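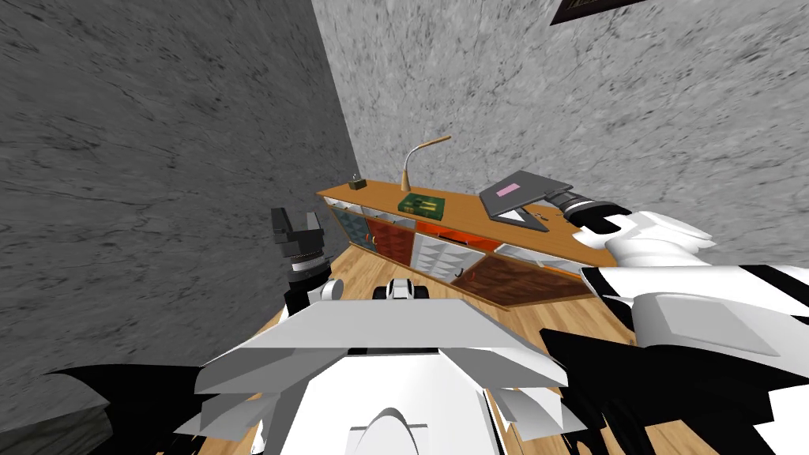
Llevaba meses detrás de esta conversación. Quería hablar con alguien que se dedicara a montar el sonido de una iglesia pequeña, de esas donde el técnico es también el que abre la puerta, y al final me senté con el responsable de sonido de la congregación de Petberg una tarde de noviembre, con dos cafés y una bolsa de galletas que me comí casi entera yo (perdón por las migas en la grabadora).

Me pidió que no pusiera su nombre. "Si el domingo todo suena bien, la gente ni se acuerda de que hay una mesa al fondo, y a mí me gusta así", me dijo. Pues nada, sin nombre.

Empezó por casualidad, como empiezan casi todos. Tenía 15 años, tocaba el bajo bastante mal (palabras suyas) y el grupo de alabanza encontró una manera cariñosa de bajarlo del escenario. "Me dijeron que tenía muy buen oído. Tardé un par de años en entender la indirecta". Desde entonces ha pasado por campamentos, por una iglesia en Stonitz que se reunía en un cine y por esta, donde los bancos están atornillados al suelo y el techo es tan alto que cada palmada vuelve dos veces.

Le pregunté cuál es el error que más ve y no dudó ni un segundo: el volumen. "Todos quieren oírse más. El guitarrista se sube, el batería pega más fuerte para oírse él, la cantante me hace gestos con la mano, y cuando te das cuenta la señora de la segunda fila se está tapando los oídos". Su solución es bastante antipática, según él mismo reconoce: empieza el ensayo con los monitores casi cerrados y va abriendo solo lo que le piden por favor. Me reí mucho, pero lo decía completamente en serio.

Y luego está la congregación, claro, que para mí era el asunto de fondo. Yo he estado en sitios donde la banda sonaba de maravilla y no cantaba nadie. "Eso me quita el sueño", me contó. "En la segunda canción me quito los cascos y salgo al pasillo. Si oigo a la gente, dejo la mesa como está. Si solo oigo la banda, bajo todo un poco y espero". Le pregunté si los músicos se lo toman bien. Silencio largo, otro sorbo de café. "Unos sí".

En Petberg caben 206 personas sentadas, y en Navidad se llena hasta la escalera. Me explicó que una sala llena suena de otra manera que una vacía, que los abrigos se comen los agudos - en invierno más todavía - y que por eso no se fía de lo que oye en el ensayo. Yo no había pensado jamás en los abrigos. Ahora no dejo de pensar en ellos.

También hablamos de dinero, aunque le daba un poco de apuro. Hace un tiempo compraron una mesa digital de la marca Jurdale, de segunda mano, y dice que les sobra la mitad de los botones. "Lo que nos cambió la vida fueron unos cables decentes y un micrófono mejor para el que predica. Se oían las canciones estupendamente y el sermón parecía venir de un túnel. ¡Y el sermón dura más!". A las iglesias que le piden consejo les recomienda empezar por ahí.

¿Y la oración? Se lo pregunté casi al final, porque a los de sonido rara vez les preguntan por eso. Me contó que llega a las ocho, cuando el edificio está todavía en silencio, y que antes de encender nada se sienta 5 minutos en el último banco. "Durante el culto me cuesta adorar, estoy pendiente de un pitido. Así que lo hago antes. Durante años me sentí culpable por eso y ya no".

Ahora está enseñando a dos adolescentes del grupo de jóvenes Ezzat, y el mes que viene van a llevar ellos solos la mesa por primera vez. Le pregunté dónde piensa sentarse ese día. "En la segunda fila", me dijo, "con la señora de los oídos".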